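The Naming of the East Terrace

The members of the Candari Athletic Club will be asked to approve a new name for the east terrace at the ground on Kocsis Road. The club's board proposes that it be called the Konrad Fankhauser Terrace. I have supported the club for most of my adult life and have written on its affairs in this space for several years. I intend to vote in favor, with certain reservations about the manner in which the proposal has been brought forward.

The terrace is the oldest standing part of the ground. It was built as an earth bank, later faced with concrete steps, and has never had a roof for its full length. It holds 610 spectators under the present safety certificate. Older supporters call it the Bank, and younger ones call it the Drullier End, after the bakery whose advertisement hung there until the business was sold. Neither name appears on any ticket, where it is listed simply as East Standing.

Mr. Fankhauser played 316 matches for the first team, nearly all of them at left back, and afterward coached the youth sides without a salary. He was not a celebrated player. He scored 2 goals, one of them in a cup match that was abandoned for fog and so does not stand in the official record. His claim to the honor rests on the period after the club's relegation, when the senior squad had largely departed and he returned to training duties at the request of the chair at that time, Marlies Leitner. Several players who later served the first team with distinction came through his sessions.

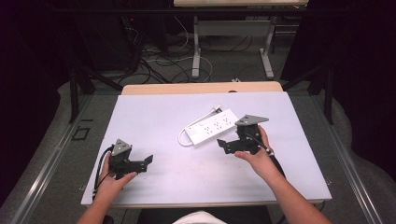

The proposal was circulated to members in November, together with the accounts and the revised rules on season tickets. Many members did not notice it among the other papers. Flurina Rüegg, who edits the supporters' bulletin, raised this point in writing and asked that the matter be given a separate ballot. The board agreed, and the vote was moved to the spring meeting. I consider that decision correct. A name is likely to outlast the people who choose it, and the members should have the question put to them plainly.

Objections to the Proposal

Three objections have been made, and each deserves a fair hearing.

The first is that the terrace already has a name, even if it has never been written down. Supporters who learned to call it the Bank from their parents will continue to do so. I have sympathy with this view. The board has stated that the older name may be kept on the turnstile signs beneath the new one, and I would urge members to hold it to that statement.

The second concerns the sponsor. Ninent, the shirt sponsor, holds an option on naming rights to any new structure at the ground. Konrad Tanner, the club secretary, has confirmed that the option does not extend to existing structures and that the company has raised no objection. Members may read the relevant clause at the club office during opening hours. The clause is short, and I found nothing in it to contradict the secretary's account.

The third objection is that other persons have an equal or better claim. Leonie Steiner founded the women's section and captained it for nine seasons, at a time when the section had no changing room and trained on the school field. No part of the ground bears her name. This is the strongest of the three objections, and the board's reply to it has been inadequate. It is not sufficient to say that further honors will be considered in due course. I should prefer to see a second proposal placed before the members within the year, and I have written to the secretary to that effect. 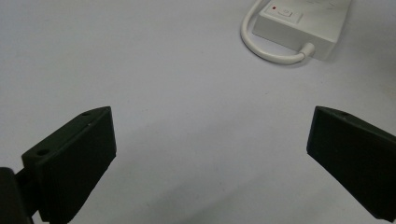
Terms of the Naming

The lease on the ground runs until 2088, and the proposed name would be held for the same period unless withdrawn by a two-thirds majority of members present. The cost of the signs and of a small plaque at the north steps will be met from the supporters' fund. No increase in ticket prices is connected with the proposal.

Members who cannot attend in person may appoint a proxy. The form must reach the office by noon on the day before the meeting and must bear the signature of both parties. Junior members may attend and speak but may not vote.

I shall report the result here once the secretary has published the count.

Posted May 2019

Recent Posts
Season Ticket Rules: What Has Changed
Drainage Work on the Practice Field
A Goalless Afternoon in the Rain
The Women's Section and the Fixture List
Notes on the Annual Accounts
Away Travel: Revised Coach Times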